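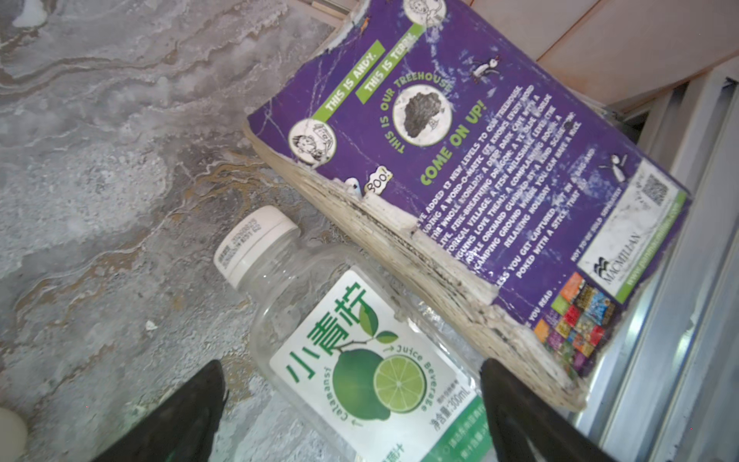
濡れて波打ってしまった子どもの本、どこまで直せますか

投稿:ニア・トー(Nghĩa Tô)
カテゴリ:暮らし > 本・紙もの

はじめまして。いつも読むばかりで、書き込むのは初めてです。長くなりますがお付き合いいただけるとうれしいです。

九月の大雨のとき、洗面所の横の物入れに水が入りました。床から数センチのところに段ボールを直置きしていて、その中に子どもたちが小さいころに読んでいた本が入っていました。絵本が少しと、あとはほとんどが英語のペーパーバックです。上の子が小学校の三年生くらいのときに夢中になって、お風呂の前でもごはんの前でも離さなかったシリーズものが何冊かあって、私としてはそれがいちばん惜しいのです。

気づいたのが三日後でした。すぐに全部出して、風通しのいい部屋に新聞紙を敷いて並べました。いまは触った感じでは乾いています。ただ、ページが波を打って元の倍くらいの厚みになっているものと、下のほうに茶色い輪じみが残っているもの、それから何ページかまとめてくっついてしまっているものがあります。カビらしい点々は一冊だけにあります。においは全体に少し、古い押し入れのような感じです。

お聞きしたいのは次のことです。
・波打ちは家庭で平らに戻せるものでしょうか。アイロンは使っていいのでしょうか。
・くっついたページは、はがせますか。
・カビの出た一冊は、ほかの本と一緒に置いておいて大丈夫ですか。

同じ本を買い直せばいい、と夫には言われました。調べたら古本で一冊1463円(送料込み)で出ていて、買えない値段ではないのですが、見返しに子どもの字で名前と、なぜか好きなおかずの一覧が書いてあるんです。これは買い直せないなあと思って、こうして書いています。完璧でなくてかまいません。どうぞよろしくお願いします。

レイフ・ベルイマン(Leif Bergmann)

お気持ち、よくわかります。うちも前の家で天井から漏水があって、本棚の一段がまるごとやられました。専門家ではありませんが、そのあと製本教室に何年か通ったので、そこで習ったことと自分の失敗を合わせて書いてみますね。

先に少し残念なことを言うと、一度すっかり乾いて波打ったペーパーバックは、元通りのぺたんこにはなりません。紙が水を吸って伸び、縮むときに場所によって縮み方が違うので、くせがついてしまうんです。でも「本棚に普通に立てられて、読める」ところまでなら、かなりの本が戻ります。ですからあきらめないでください。

波打ちについては、軽く湿り気を戻してから押すのがおすすめです。私のやり方を書きます。

ふたのできる大きめの衣装ケースを用意し、底に湿らせたタオルを敷き、その上に網や割り箸で台を作って、本がタオルに直接触れないように置きます。ふたをして数時間。紙がしんなりしたら取り出して、十ページおきくらいに吸い取り紙かコピー用紙をはさみ、板二枚ではさんで重しをします。はさんだ紙は最初の日は朝晩、そのあとは一日一回取り替えます。重しは辞書を何冊か積めば十分で、うちでは漬物石も使いました(見た目はすごいです!)。これを二週間。途中で開けて確かめたくなりますが、ぐっと我慢です。

吸い取り紙は、画材店で買った大判のものが1168円でした。切って何度も乾かして使えるので、何冊もあるなら買っておいて損はないと思います。うちはMimtonという店の通販で頼みましたが、近所の文具店でも取り寄せてくれるはずです。

ひとつだけ注意があって、衣装ケースに入れたまま一晩忘れるのはやめてください。私はこれでせっかくきれいだった料理の本にカビを生やしました。妻がいまだに言います。あと、カビの出ている本にはこの方法を使わないこと。

アイロンは、本文の紙だけなら低温で、あて紙をして、一枚ずつならできなくはありません。ただ三百ページを一枚ずつやるのかという話になりますし、ペーパーバックの背は熱で溶ける糊で固めてあるものが多いので、背の近くに熱が行くとページがばらばら外れてきます。表紙もつやつやした加工がしてあるものは、フィルムが縮んだり浮いたりします。見返しの名前のところだけ、というなら試してみてもいいかもしれませんが、何で書いてあるかをまず見てください。鉛筆ならたいてい平気、水性ペンならやめておきましょう。

くっついたページは、普通のざらっとした本文用紙なら、薄い竹べらかバターナイフの背をそっと差し込んで、角のほうから少しずつ進めるとはがれることがあります。絵本のつるつるした紙は、一度乾いてくっつくと本当に難しいです。無理をすると印刷面が向こう側に持っていかれます。大事な絵のところなら、そのまま閉じておくのも手だと思いますよ。

タルク(Tarık Akgül)

カビの本は別にしてください。ビニール袋に入れて口を閉じて、できれば早めに。掃除するなら外で、マスクして。

うちは除湿機を買って解決しました。Stumowの小さいやつで、およそ4000円。部屋干しにも使えます。

本は正直、買い直したほうが早いと思いますけど、名前が書いてあるなら仕方ないですね。

ハリール・アウン(Khalil Aoun)

レイフさんの説明がとても丁寧なので、カビとにおい、それからしまい方のことを少しだけ足させてください。小さな町の図書室で、長いこと本の手入れを手伝っていました。

カビの点々は、まず完全に乾かすのが先です。湿っているうちにこすると、紙の奥にすり込むことになります。乾いたら、よく晴れた日に外に持ち出して、やわらかい刷毛で背から外へ向かって払います。そのあと、無水エタノールをほんの少し含ませた布で表紙を押さえるように拭きます。ごしごしはいけません。本文のほうはインクがにじむことがあるので、目立たない隅で試してからにしてください。火の気のないところで、窓も開けてくださいね。表紙の印刷も、種類によっては色が布に移ります。図書室で一度、赤い表紙をまだらのピンクにしてしまって、肝を冷やしたことがありました。

茶色い輪じみは、家ではそのままにしておくのがよいと思います。漂白剤で消そうとなさる方がいますが、紙がもろくなって、数年後に触っただけで欠けるようになります。

においのほうは、気長にいきましょう。大きめの箱に本を扇のように開いて立て、すみに重曹を入れた小皿を置いて、ふたを軽くかぶせておきます。一週間でずいぶん違います。コーヒーの粉を使う方もいますが、今度は本がコーヒーのにおいになります(私は嫌いではありません)。天気のいい日に日陰で30分ほど風に当てるのも、合間にぜひ。直射日光は背の色があっという間に抜けますから、避けてください。

それから、見返しの書き込みのことです。本体の手入れを始める前に、そのページだけでも写真に撮るか、スキャンしておかれてはいかがでしょう。湿り気を戻す作業はどうしても賭けのところがありますし、写しがあると思えば手元も落ち着きます。おかずの一覧、お子さんが大きくなってから見せたら、きっと大笑いなさいますよ。うちの娘の本からは「このほんはかえさなくていい」と書いた紙が出てきました。誰に宛てたものか、本人もまったく覚えていませんでした。

しまうときは、段ボールの直置きだけはもうおやめになって、すのこ一枚でいいので下に敷いてください。ぎゅうぎゅうに詰めず、指が一本入るくらいのすき間を。押し入れなら下の段より上の段です。

ニア・トー(投稿した本人です)

みなさん、こんなにたくさん、ありがとうございます!

カビの一冊はさっそく袋に入れて、ほかの本から離しました。見返しも写真に撮りました。鉛筆でした。一覧の一番上は「からあげ」、二番目も「からあげ」でした。

吸い取り紙を注文したので、まずは惜しくない一冊で練習してから、本命に取りかかろうと思います。漬物石は母に借ります。除湿機は夫と相談中です。二週間後にまた書きに来ますね。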